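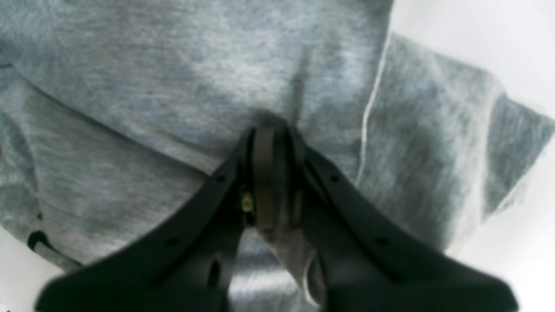
Work on the Foder stitch library continued through the first quarter of 2021, and this report covers the period ending 31 March 2021. Of the 552 historic embroidery patterns listed in the grant application, 203 are now charted and stitched as samples. Linen and cotton grounds gave no trouble. Knit grounds remain the slow part of the work. A soft gray heathered fabric of the sweatshirt kind bunches into broad folds when handled, and counted stitches cannot be placed on it without a stabilizer.

Rosalie Riedl tested two stabilizers in the Jarstead workroom. The wash-away film held satin stitch well but left chain stitch slack. The tear-away backing pulled threads on removal and has been dropped. Test notes are filed under Knits, section 4.

Thread: 65 skeins were bought from Imhof in December. The reds have not been tested for bleeding.

Spending to date is $1,333 against the materials line. Postage is charged separately - see the attached sheet.

Next quarter Pao-chu Tang will chart the border patterns, and Valentin Danzer will proofread the finished charts. We request approval to move the hoop allowance to stabilizers.

Ya-wen Tse
Project lead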